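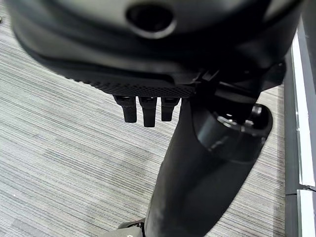
Why do snack shelves in a small store get untidy so quickly?

Most of the mess comes from packages that don't hold each other up. When one package leaves the row, the next one leans into the gap, and after a few more the front of the shelf is uneven and hard to read.

Shelf Order in a Small Store: Snack Bay Project Report
Eduardo Pacheco
Retail Operations, second-year project

1. Background

The project was done at Kuvine, a small convenience store in Wevbridge. The store sells drinks, packaged snacks, some household goods and a few chilled items. The manager wanted the snack bay looked at first. It sells well, and it also takes more straightening than any other part of the store.

Kuvine uses gray Domel shelving. The shelves can be moved up or down, but this means emptying the whole bay, so in practice they stay where they are. I took the shelf heights as fixed and only worked on what goes where and how it is put back.

The register system gave me sales by product. In October the snack bay sold 1446 packages. The register doesn't record when a shelf is straightened, so for that part I relied on the staff and on my own notes.

2. What is on the shelf

The products on the middle shelf fall into two groups for the purposes of this report.

The first group is boxes. These are cookies and wafers. They come in different heights and widths. Some are tall and thin, and those are the ones that lean. A wide box is steady on its base, but it is also easy to lay down on its side, and once it is on its side the next customer tends to leave it that way.

The second group is chip canisters. They are all close to the same shape, and the flavors are told apart by color. A canister stands well on a flat shelf when it is alone or when the row is full. It stands badly in a half-full row, where one leaning canister takes its neighbors with it.

Bags of chips are kept in a different bay and were left out.

3. Method

I visited the store over seven weeks. On each visit I did the same things in the same order:

Looked at the snack bay before touching it and wrote down which products were leaning, lying down or out of place.
Put the shelf in order using that week's rules.
Worked on coursework in the back of the store and came back to look at the bay later in the same visit.

I didn't stand by the shelf while customers were using it. The manager asked me not to, and I think people would have put things back more carefully with a student watching.

For the first part of the project the rules were the store's own, which were "fill the gaps and bring everything forward." After that I tried the changes in section 5 one at a time.

4. Problems found

The same problems came up on nearly every visit.

Leaning toward the open side. Rows fell toward whichever side had space. If the gap was on the right, everything to the left of it leaned right. Straightening the row without closing the gap did very little, and I found the same lean again later.

Mixed neighbors. Tall boxes next to short or narrow ones had nothing to rest against at the top. They slid until they met something. The worst place was the join between the boxes and the canisters, where a flat side meets a round one.

Hidden fronts. When a box is on its side or turned, the name and the picture on the front may face the wrong way. A customer can still work out what it is from the color, but it is slower, and people pick it up to check.

Items returned in the wrong row. A customer who changes their mind will usually put a canister back near the others, but not in its own color row. Boxes were put back wherever there was room.

The upper shelf had fewer problems. The bottles there are heavier and don't lean, and the shelf is less easy to reach into.

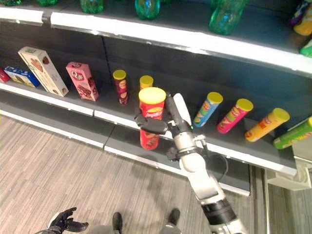 The canisters took the longest to put right. To stand one up, the others beside it have to be held back, and this is hard to do with one hand while the other hand is holding the canister. I ended up taking the first one out completely, standing up the rest from the back of the row to the front, and then putting the first one back last. Gripping it around the middle worked better than holding it by the lid.

With boxes, the order mattered less. They could be stood up in place as long as the widest one went in first.

5. Changes tried

5.1 Tallest boxes at the outside

I moved the tall thin boxes to the end of the shelf so that they had something solid on one side. The lower boxes were placed next to them, going down in height toward the middle. This helped with leaning. It made the cookies harder to find at first, and one of the regular customers asked the clerk if they had stopped selling one kind.

5.2 A divider between boxes and canisters

Domel makes a clip-on divider for this shelving and the store had several in the stockroom. I put one between the last box and the first canister. The boxes stopped sliding into the canisters. The divider was knocked out of place twice, both times during restocking, and I pushed it back in.

5.3 Closing the row

With this rule, any gap in the canisters is closed toward the divider and the empty space is left at one end only. A loose block cut from packing foam stands at that end. The manager wasn't keen on how the foam looked, and a proper end stop would be better. As a test it did the job.

5.4 One color, one row

Each flavor was given a single row running front to back. Before this, popular flavors spread sideways when there was extra stock. Extra stock now goes to the stockroom, even if there is space on the shelf.

6. Results

The shelf stayed in order longer with the divider and the closed row than with the store's own rule. On the later visits I usually found one or two canisters out of place and the rest standing. Moving the tall boxes made a smaller difference, and I can't separate it fully from the divider because the two were in use together for most of the time.

The color rows made restocking simpler for the staff. They didn't stop customers from putting things back in the wrong row.

I can't say whether any of this changed sales. The store sells more than 4000 items a month in total, and snack sales go up and down with the school calendar and the weather. A longer project would be needed.

7. Cost

The dividers were already in the store, so there was nothing to buy apart from end stops. Vanags, the store's usual supplier for fittings, carries one that fits this shelf depth. I passed the catalog page to the manager and left the decision with her.

8. Limits of the project

Only one bay was studied. My visits were mostly in the late afternoon, so I know little about how the shelf looks in the morning rush. My notes on what was "leaning" or "out of place" were my own judgment and weren't checked by a second person. I also got faster at straightening as the weeks went on, so I haven't compared the times from the start and the end.

9. Recommendations for the store

Keep the divider between boxes and canisters, and check it after each delivery.
Close gaps toward the divider when straightening, starting from the back of the row.
Replace the foam block with a fixed end stop.
Stand boxes up with the printed front facing out, widest first.
Keep one row for each canister flavor and store the extra stock in the back.

The manager has asked for the same rules to be written on a single page for the stockroom wall. A draft is attached as Appendix A, and my visit notes are in Appendix B.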